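Speaker notes: "Borrow" and "lend" in the lower secondary classroom
Furtado Language Centre, staff development session, 2026-06-13
Speaker: Josiane Brunet
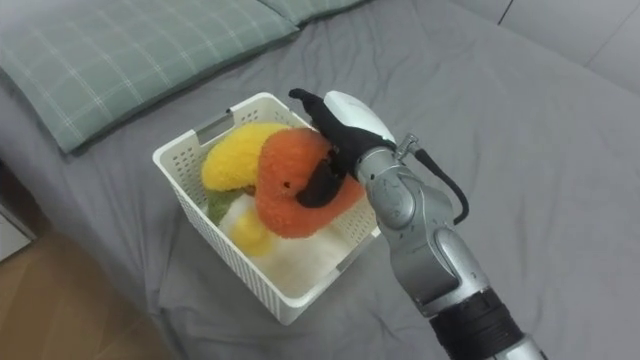 Opening

Good morning, and thank you to Farzana Kumarasinghe for the introduction. The session deals with one pair of verbs, and I shall keep to that pair until the final part, when we turn briefly to "bring" and "take".

The difficulty is one of direction. "Borrow" describes the person who receives. "Lend" describes the person who gives. Many of our pupils speak a first language in which a single verb does both jobs, and they carry that habit into English.

(Pause. Ask for a show of hands: who has heard "Can you borrow me a pen?" this term?)

The basic pattern

Write on the board:
Can I borrow your ruler?
Can you lend me your ruler?

Both questions ask for the same ruler. Ask colleagues to say who the subject is in each one. We borrow something from a person. We lend something to a person, or we lend a person something. Pupils should meet "from" and "to" at the same time as the verbs, and should copy them down together.

Remind colleagues of the past forms: borrow, borrowed; lend, lent. The form "lended" appears often in written work and should be corrected when it does. "Loan" as a noun may wait until the following unit.

Findings from the Trarier group

Last July, Natanael Rezende marked 180 short compositions from the Trarier intake. The topic was "A favour for a friend". He reported that pupils managed "borrow" well in the first person and went wrong mainly in requests beginning with "Can you". That is where practice time should go.

(Handout, page 3. Allow a moment for reading.)

Classroom activity

The activity was written by Nidia Bedoya for a class of 16. Pupils work in pairs. One holds a card naming an object, and the other must ask for it twice, once with each verb. They then report the exchange to another pair: "Raúl lent me his dictionary. I borrowed it from him." With an odd number, one group of three works perfectly well – the third pupil listens and writes down the verbs used.

The activity takes 14 minutes, including the report stage. Please do not shorten the report stage, as it is the only part which calls for the past tense.

Marking

Underline the verb and write "from?" or "to?" in the margin. The pupil makes the correction. Raíssa Evangelista has asked that we all use the same two marks, and these are now in the staff handbook.

Closing part: "bring" and "take"

Point out that direction matters again, this time towards or away from the speaker. "Bring your book to me." "Take this note to the office." Invite questions, then collect the handouts for the afternoon group.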